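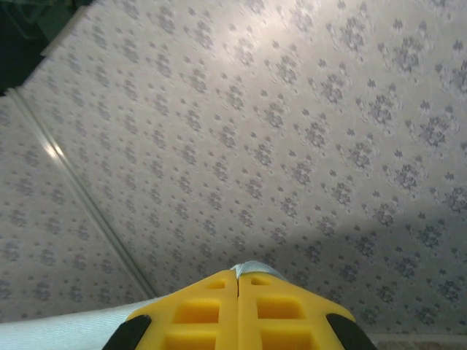

Jorholm Wipe-Clean Wallpaper, small floral, grey-blue on off-white
Reviewed by Songül Işık, 8/26/24

Jorholm is the cheaper of the two patterned ranges sold by Brellivo. It is a coated paper with a light emboss, supplied dry for use with ready-mixed paste. I bought four rolls in February, put them up over one weekend, and have lived with the result for six months. What follows covers hanging, joints, cleaning and appearance under different light.

Pattern
The motif is a small cluster of dots and petals, repeated in staggered diagonal rows. It is dense enough that from across the room it reads as an even grey-blue speckle, and the flowers only separate when you are close to it. Buyers expecting a clear floral from the sofa should look at a larger print. The small repeat has a practical advantage: waste is low. I lost very little per drop to matching, where the large leaf pattern I hung in the hall cost me the best part of a roll.

Surface
The sheen is stronger than the sample card suggests. The ground is off-white with a slightly silvery cast, and where light strikes it at a shallow angle it goes glossy and the print fades back to a lighter grey. In shade the whole sheet turns cooler and the motifs stand out darker. Neither effect is unpleasant, but the wall will not look the same from both ends of the room. If your main window is side-on to the papered surface, tape up a full-length piece for a day before committing.

Gloss also shows up poor preparation. I filled and sanded with 122 grit, thought that was sufficient, and found two trowel marks the same evening. Lining paper would have hidden them. Brellivo's leaflet calls lining "optional on sound plaster", and I would ignore that.

Hanging
The paper is heavier than standard and stays flat on the table. Soaking time on the leaflet is 15 minutes, and this is correct. At ten it curled at the edges; at twenty it had begun to stretch and the pattern drifted by the bottom of the drop. It tolerates repositioning for a short while after that. A felt roller is better than a brush here, as stiff bristles can flatten the emboss.

Cut with a new blade every second drop. The coating drags on a worn edge and tears in short steps, which then need covering.

Joints and strips
I finished the long joints with the Ramberg cover strip, a narrow pale moulding sold separately. It sits slightly lighter than the paper, so it is visible as a line, and its smooth edge picks up small highlights. I had hoped for a closer match. Against that, it covers an uneven cut completely and stops the edges lifting. Fix it with the Palamarchuk contact adhesive or similar — the self-adhesive backing supplied on mine let go at one end within a week.

Plain butt joints, without the strip, are adequate if you are careful. I have three of those behind the wardrobe. One has opened by the width of a fingernail edge.

Cleaning
Brellivo claims 3000 wipes with a damp cloth. I have no means of testing that. I can report that coffee, pencil and fingermarks come off with warm water and a drop of washing-up liquid. Ballpoint leaves a faint trace. Do not use a scouring sponge; a few strokes on an offcut removed the sheen.

Storage and offcuts
Keep the spare roll upright and somewhere under 40 per cent humidity if possible. Mine stood in the shed for a month and the outer turn rippled.

Good points: low pattern waste, accurate soaking time, easy to clean.
Bad points: unforgiving of rough plaster, strip does not match, strip backing is weak.

Four out of five for the paper, two for the strip. I have ordered two more rolls for the landing and will line the walls first.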